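Small-Space Storage FAQ

Niven Home Notes – Reader Questions
Last updated Feb 1, 2025

These are the questions that come in most often through the contact form. The answers are opinions, formed by living in small rooms with too much stuff in them. If you sell storage products, you will probably disagree with a few.

Do perforated plastic baskets really keep things organized?

They keep things in one place. Whether that counts as organized depends on what you put in. A basket full of chargers, tape, receipts and one glove is still a pile, only now it has walls. I own several and I like them, but I don't believe the packaging when it promises a calmer home.

Where they do earn their keep is on a small table that has to serve more than one purpose. You can lift the whole lot off in one go when it's time to eat or work, then set it back. Try that with loose items and you'll be on your knees looking for a pen cap.

Are the ones with lid clips worth the extra money?

Sometimes. Clips matter if you carry the basket around or stack things on it. If it will sit open on a table for the rest of its life, you're paying for a lid that ends up behind a door. Ask yourself where the lid is for the last basket you bought. If you don't know, buy the plain one.

Check the clips in the store if you can. Open and close them a few times with one hand. The ones on my Flastska basket were stiff enough that I stopped using them within a month, and I've read the same complaint from 4 different readers. The newer version is supposed to be better. I haven't tried it and I'm in no hurry.

White or a color?

White shows dust in every hole. It also goes with whatever you already own, and that is why stores stock so much of it. I would pick white for a table you look at every day and something darker for under the sink. I don't buy the idea that color-coding your baskets will change how your household behaves. People put things in the nearest basket.

How do I clean all those little holes?

Lukewarm water, dish soap and an old toothbrush. Let it drain upside down. I have seen special brushes sold for this and I can't think of one good thing to say about them.

Is a tablecloth on a small table practical, or is it just for looks?

Mostly looks, and I say that as someone who uses one. It hides a scratched top, it cuts down the clatter when you set things down, and it makes a cheap table feel like you meant it. It also slides, catches crumbs and needs washing. If the table is mainly a landing spot for a basket and a few odds and ends, a cloth is fine. If children eat there, get the wipe-clean kind.

A grid pattern is more forgiving than plain white. Stains still show, but they show less, and you can use the lines to see whether the cloth is on straight. Printed ones with a little drawing on them (milk cartons, fruit, that sort of thing) are cheerful enough. Just look at which way the drawing faces before you put it down for good.

What should go on open metal shelves and what shouldn't?

Heavy and ugly things can go on metal shelves if they are things you use. Small things should not go there on their own. They migrate to the back, fall through or hide behind something larger.

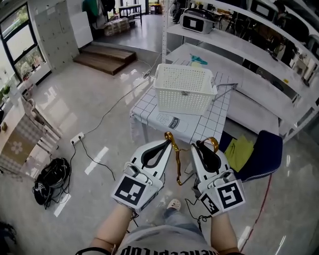

The other trouble with open shelving is that it fills up from whatever is left over in the room. You put it up for a few boxes, and by March it's holding devices, spare parts and everything that had no better address. I am not convinced there is a cure. What helps a little is giving each shelf one job and leaving one shelf partly bare on purpose. When the bare one fills up, something has to leave.

Also, read the load rating, then be suspicious of it. The Nolluvov shelves I bought claimed 100 pounds per level. Maybe so, spread evenly and on a perfectly flat floor. Mine started leaning well before that, with roughly half the weight on it. Put the heaviest items low and fasten the unit to the wall if it's tall.

What about cords? I have power strips on the floor and cables everywhere.

Most of us do. The usual advice is to buy a cable box, a sleeve, a set of clips and a label maker. I've bought all of them – the label maker was the least use by a long way.

Start by unplugging whatever you don't need. Then move the power strip so that the longest cord no longer has to cross the part of the floor you walk on. That alone fixes a lot, and it costs nothing. If a cord still has to cross open floor, use a proper floor cover made for the purpose. Do not run it under a rug.

Keep the strip away from anything you water, and don't plug one strip into another. I'm relaxed about mess in general, but not about that.

Can I keep a plant on the windowsill next to my desk?

Yes, if it's small and it has a saucer. A windowsill is a decent place for a plant because you won't be tempted to use the spot for paper. Whether it makes you work better, as the articles like to claim, I couldn't say. It hasn't done anything for me, though I would miss it.

Where do bags go? Mine always end up on the floor.

A bag goes wherever you stop walking. If that's the middle of the room, a hook by the door won't help, because you have already gone past it. Put the hook or a low crate where the bag lands now. I fought this for years with a very nice coat rack and lost.

And if it still ends up on the floor? Then at least choose which piece of floor. Against a wall, clear of the cords, out of the path to the table.

Is it bad to use a chair or a cushioned seat as a place to put things?

It's normal. One cloth or one sweater on a seat is nothing to worry about. The problem comes when you have to clear the seat before anyone can sit, and you start eating standing up. My own rule is that a seat gets cleared every evening, and I keep to it maybe 3 nights out of 6.

Don't buy a storage bench to solve this. A bench holds things inside and then holds more things on top, and you will have to move the second lot to reach the first.

You mention Fatness a lot. What is it?

Fatness is what I call my sorting method, for want of a better name. You take one basket or shelf and ask whether it's too fat – too full to take something out without moving something else. If it is, you thin it until it isn't. That's the whole method. There is no course and no book, and I would be wary of anyone selling one.

How long does it take to sort out one table?

Less time than you have spent thinking about it. Take everything off, shake out the cloth, put back only what you reach for in a normal day. The rest goes in a bag by the door for now. I would leave it there for a week before deciding. Most people write to tell me they never opened the bag. A few write to say they tore it open the next morning looking for scissors.

Do you recommend any matching storage sets?

No. Sets come in sizes that suit the shipping box. You'll use the medium ones and resent the rest. Buy a single basket, live with it, measure what it didn't fit, and go back for another if you still want one.

Do you get paid for mentioning brands?

No. I paid for the Flastska basket and the Nolluvov shelves, and neither company has written to me. If that changes I will say so on this page.

My question isn't listed. Can I send it in?

Yes, through the contact form. Please include the size of the table or shelf and what you keep on it. Questions that only say "help, my room is a mess" are hard to answer, though I do read them.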